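2025-10-30
By Capucine Coste

Notes for the talk at Arnthorpe. Slow down on the first part, I always rush it.

Thank them for the room. Say where I stand straight away: I have been asked to speak about the clear desk, and I don't believe in it. I believe in a desk you can work at. People who sell storage would like those to be the same thing.

Start with the Grodlow story. Two years at the Grodlow office under a clear desk rule. Every evening all of it went into a box, every morning all of it came out again. I timed myself for a month. 12 minutes a day, both ends together, and I still lost my good scissors. When I asked what the rule was for, I was told it helped people think. I asked which people. (Pause here. They laughed at Trernow, they may not here.)

Then the claim itself. You will have read that a tidy surface makes a tidy mind. Ask whoever says it how they know. I wrote to Courtois, who sell the drawer trays, and asked what their leaflet was based on. They sent me another leaflet.

Be fair at this point. I do clear my own table now and then, and I like the look of it for an hour. Liking the look of something is a good enough reason to do it. It's a poor reason to make a whole building do it.

Next, small stuff. This is the bit people came for, so give it time. Big things look after themselves, you can't mislay a printer. The trouble is always the little plastic bits and the packets, the things too useful to bin and too dull to have a home. Three of them on a pale table and the table already reads as "not done". A bright green packet will do that all by itself. Would the same packet in white bother anyone? I doubt it. I think a good half of what we call mess is colour, and I'd like somebody to prove me wrong. 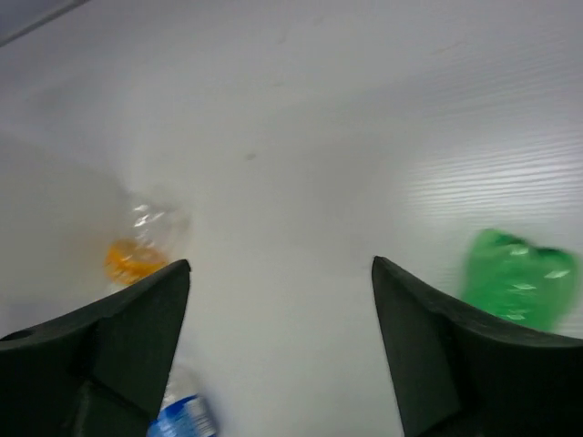

Marguerite wrote to me after the last talk to say I had it the wrong way round, that three small things left out today are thirty by the end of the month, and that the only moment it costs nothing to put them away is the first one.

Read that out in full, it's the best case against me. Then answer it. She may be right about her own house. In mine the number goes up and down and never gets near thirty. Things get used, or I get sick of them. I asked her whether she had ever let it run to see, and she hadn't. Neither have most people who say it.

Clear containers. Keep this short. The argument goes that if you can see through it you know what's inside. Fine for buttons. Put something see-through on a pale surface, though, and half of it disappears, and you end up finding it by its coloured part. So why pay extra for clear? Hold up my own box – I've had to stick a label on it.

The money slide. Up to 2,000 for the full Courtois fitting at Trernow, and the bill came to 1,617 in the end. Ask the room what else that buys. Don't answer it for them. Mention that the shared table there had things on it again by November.

What I'd do instead. One shallow tray per table, no lid, no sections. Small things go in it when you need the space and stay out when you don't. Tip it out when it's full. I make no promises about your mind.

If there's time: the drawer of takeaway sauces. If not, skip to questions. Somebody will ask about paper. Say I don't know enough about paper.

Comments (5)

Dilys: Was at the back and couldn't hear the bit about the scissors. Did they turn up?

Capucine Coste: They did not.

Rowan P: Not convinced on colour. My stuff is all beige and it still looks a tip.

Anneke: We've got the trays with sections. Every section has the same rubbish in it, so I'm with you there.

Tom in Grodlow: The rule is still going, by the way. We use two boxes now.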